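Chapter 9
Drawers, Doors and Fronts

A cabinet is a box with moving parts. In this chapter we look at how the front of a cabinet meets its body, and why the gap between them matters.

A drawer front should sit level with its neighbours — even a small error shows on a glossy finish. Small square knobs need care too, as a crooked one is easy to spot.
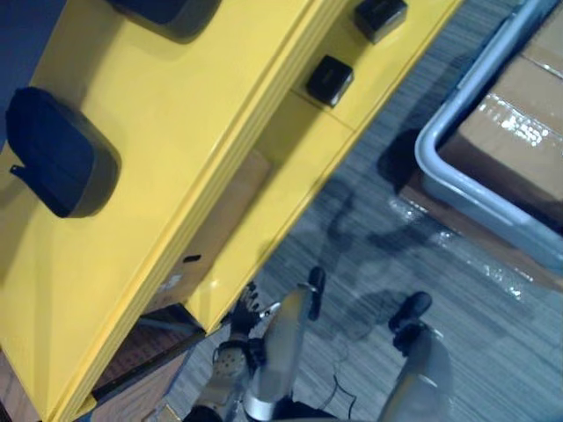
9.1 Checking the gap

Pull the drawer partly open and look along both edges. Note any scuff marks before you adjust the runners.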